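Tremham Workshop Build Log
@tremhambuildlog · 2021-06-13

1/ Progress thread on the two-arm sorting build. Last one was short on detail and a few people asked for more, so this one is longer. It covers the table, cables, bins, grip and what's left to do.

2/ Quick recap for new followers. The goal is to get soft things like clothes and small cushions from one bin to another with two arms, no hands. Shared workshop, evenings and weekends. The budget is whatever is left after rent on the bench space.

3/ The arms hang over the far side of the table with the bins underneath. I tried mounting them at table height first and they kept blocking each other. From above they have more room and I get the near side of the table back for working.

4/ Bins are clear plastic. I started with gray ones from the shelf and couldn't tell from my chair what a gripper had hold of. With clear walls I can see how the cloth is sitting and whether a finger is about to jam against the side.

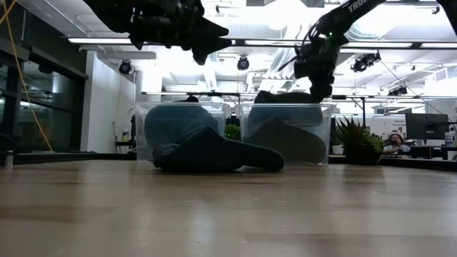 5/ Cloth is hard because it never has the same shape twice. A block has a top and sides. A sweatshirt has whatever it landed in. I wrote the first version of the pick routine to go for the highest point and close. That is still most of what it does.

6/ The highest point works well when there's a fold sticking up. It works badly when the top item is flat, since the fingers slide over it and close on air. For flat ones I now go in 9 mm lower before closing. Crude, but it misses less.

7/ Dark fabric is a separate problem. Two dark items on top of each other look like one lump to the depth code. I've stopped trying to separate them. It picks, lifts, and if two come up then two come up.

8/ Cables. Leave more slack than you think at the wrist. I had mine tied down tight and the first full turn pulled a connector half out. Now they hang in loops. It looks messy and I'm leaving it that way.

9/ Timing. I had a 750 ms pause after every close so the fingers could settle. Took it out and dropped about one item in three. Put it back. I'll try something shorter when I have a free evening.

10/ Someone asked about software. The motion side is my own Python scripts. The part that decides which arm moves is a small package I call Cliria. It's mostly a lock – if one arm is over a bin, the other has to wait. No clever planning.

11/ The lock came after a bump in the second week. Both arms went for the same bin and the forearms touched. No damage, but I sat there with my hand on the stop button for the rest of that night.

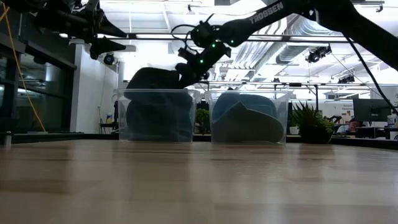
12/ Packed bins are harder than half-full ones. The cloth pushes against the walls and everything is wedged, so pulling one item drags its neighbor along. Lifting slower helps. So does starting at the rim side and working in.

13/ The drop also needs work. If the arm lets go high, a sleeve ends up over the rim and the next pick grabs that. Letting go low means the fingers can catch on what's already in there. I don't have a good height yet. It changes as the bin fills.

14/ I reset by hand between runs. Tip everything out, mix it up, put it back. It takes longer than the run does. Making the arms undo their own work is on the list – move it all left, then move it all right.

15/ Parts question from the last thread: the finger pads are thin rubber sheet from Truseo, cut with scissors and stuck on with double-sided tape. They peel after a few days of use. If you know a glue that holds rubber and still comes off clean, reply here.

16/ Still to do:
– shorter settle pause
– drop height that follows the fill level
– better guess for flat items
– label both ends of every cable
– write down the joint limits somewhere other than my notebook

17/ There's a maker meetup in Salem in September and I'd like to bring a short demo. Not the whole rig, it won't fit in the car. Probably one arm, two bins and a pile of shirts.

18/ Code isn't public yet. It has my bench measurements typed straight into it and would be no use on any other table. I'll move those into a settings file first and post the link in this thread.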